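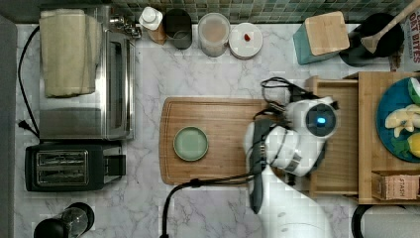
The worktop end of the kitchen, with the toaster oven at the back and the two-slice toaster in front of it.

Grerkano Sealer for Stone Worktops: Six Months On
By Kendra Pelletier
4 Apr 2025

I bought the Grerkano sealer in September, when the marble was starting to mark every time a lemon went near it. It comes in a 30-wipe tub or as a liquid in a bottle. This review is of the liquid. I have used the wipes once, at my sister's, and found them too dry by the time I got to the end of her counter.

The bottle cost £22 and I have used less than half of it on two coats, so a small kitchen will get years out of one purchase. The cap is poor. It clicks shut but still weeps if the bottle is laid on its side, and I now keep mine standing in an old mug under the sink.

Putting it on

Clear the counter completely. I tried working around the heavier things the first time and ended up with a dull patch the shape of the mixer base. The stone should be washed with plain water and left overnight. Washing-up liquid leaves a film that the sealer sits on top of.

Pour a little on to a lint-free cloth and work in circles, one section at a time. The instructions say to leave it for 30 minutes and buff. In my kitchen that was too long and it went tacky near the window. I had better results at 22 minutes. Leave 6 hours between coats. The smell is mild, something like floor polish, and had gone by the evening.

How it has held up

Water still beads, though less by the sink than elsewhere. Tea wiped up within the hour leaves nothing. Beetroot left overnight gave a pink ring that took two days to fade. Oil is dealt with well.

It does nothing for etching. Vinegar and lemon juice will dull polished marble whatever you seal it with, and the label ought to say so in larger print. The Grerkano leaflet puts it on the back page under "care".

Compared with the others

Before this I used Sovness paste wax. It gives more shine but shows every fingerprint and has to be redone often. Piret Vasiliauskas, who fitted the worktop, prefers the Wainwright spray for granite and says it is wasted on marble. I haven't tried it.

Grout is a separate job. I went over the joins in the tiles behind the counter with the same liquid and it darkened them slightly. Try a corner first if your grout is pale.

Verdict

Four out of five. One mark off for the cap and the optimistic timings. I ordered from Ritbridge, who charge for delivery on a single bottle but not on a pair.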